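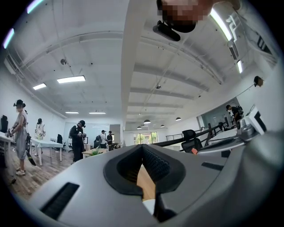 White ceiling with exposed beams and ducting.

Kesar 200 Portable Air Cleaner
Sold by Clistgate
$1,822 per unit, filters for the first year included
Ships in 2 cartons

Overview

The Kesar 200 is a floor-standing air cleaner for clinics, waiting rooms, school nurse offices, shelters and other shared rooms where people may bring in a cold, the flu, COVID-19 or another illness that spreads through the air. It pulls room air in near the floor, runs it through a washable screen and a HEPA filter, and sends it out through a grille on top. It does not use ozone, ions or UV light.

The unit runs off a regular wall outlet and rolls on four casters, two of which lock. No ductwork is needed and nothing is attached to the building. Most sites have it running within a few minutes of unpacking.

An air cleaner works alongside ventilation, vaccination, masks and staying home when sick. It does not replace any of them, and it does not bring in outdoor air. If your building has a working ventilation system, keep it on while the Kesar 200 is running.

Where it fits

One unit suits a single room such as an exam room, a staff break room or a small waiting area. For a larger room, two units at opposite ends do a better job than one unit turned up high, and they are quieter. Rooms with high ceilings hold more air than their floor area suggests, so please send us the ceiling height along with the length and width when you ask for sizing help.

Place the unit where air can reach it from all sides. Leave a clear space between the intake and the nearest wall, and do not put coats, boxes or potted plants on the top grille. A spot near the seating is usually good. Behind a door or under a counter is not.

Controls

There are 3 fan speeds, set with a dial on the front of the unit.

Low – for overnight use and for rooms where people are talking quietly, such as counseling or hearing tests.
Medium – for normal daily use. We suggest this setting for any room that is open to the public.
High – for busy hours, and for clearing a room between patients.

The dial can be locked with the key supplied. Sites that leave a unit in a public area mostly choose to lock it at medium, as visitors tend to turn it down. The fan returns to its last setting after a power cut. There is no app and no wireless connection, and the unit does not need a login or an account.

A light on the front shows green in normal use, amber when the main filter is due for a change, and red if the fan has stopped or the rear panel is open. The unit will not run with the rear panel open.

Filters

The washable screen catches lint and hair. Take it out once a month, rinse it under the tap, let it dry fully and put it back. A damp screen shortens the life of the main filter.

The main filter is a sealed HEPA cartridge made for us by Werkside. In a typical office it lasts a year. In a shelter, a workshop or any room near a busy road it may need changing sooner, so go by the amber light. The cartridge cannot be washed or vacuumed.

To change it, turn the unit off and unplug it, put on gloves and a mask, open the rear panel and slide the old cartridge straight into the bag that came with the new one. Tie the bag and follow your site's waste rules. Fit the new cartridge with the arrow pointing toward the fan, close the panel, and hold the reset button until the light turns green.

Older units sold under the Yoshida name take a different cartridge. It is slightly narrower and will not seal in a Kesar 200, even though it slides in. Please check the label on the rear panel before ordering.

Cleaning the case

Wipe the case with a damp cloth and mild soap, or with the disinfectant wipes your site already uses on hard surfaces. Do not spray anything directly into the grille. The power cord can be wiped too, but unplug it first.

In the cartons

Carton one holds the air cleaner with its casters already fitted. Carton two holds the main filter, a spare washable screen, the power cord, a key for the dial, one disposal bag and a printed guide in English and Spanish. The main filter is wrapped in plastic. Remove the plastic before you fit it.

Warranty and returns

The motor and electronics are covered for two years from delivery. Filters are not covered once the wrapping has been opened. Unused units can be returned in their original cartons, and the buyer pays return shipping. If a unit arrives with a dented case, take a photo before signing for it and email it to the order desk with your order number.

Orders for public agencies

We accept purchase orders from county and city health departments, school districts and nonprofit clinics. Larger orders may ship in stages. Tell us which sites need theirs first and we will send those out ahead of the rest. Orders placed before noon normally leave the warehouse the next working day – freight to Alaska and Hawaii is quoted separately.

For sizing questions or a written quote, contact Aino Hämäläinen at the Clistgate order desk. Please include room measurements, the number of rooms and whether the rooms are used overnight.

Common questions

Can it run all day and night?
Yes. The motor is rated for continuous use. Running it after closing time uses up filter life, so many sites turn it off an hour after the last person leaves.

Does it remove smoke?
It removes smoke particles. It does little for the smell, as there is no carbon layer in the standard cartridge. A carbon version is planned for April.

Can we use another brand of filter?
We don't recommend it. A poor seal lets air pass around the filter, and the warning light will not detect this.

Is a floor plan needed for a quote?
No. A list of rooms with measurements is enough.

Related items
Replacement HEPA cartridge for Kesar 200
Washable screen, single
Dial key, spare
Caster set with locks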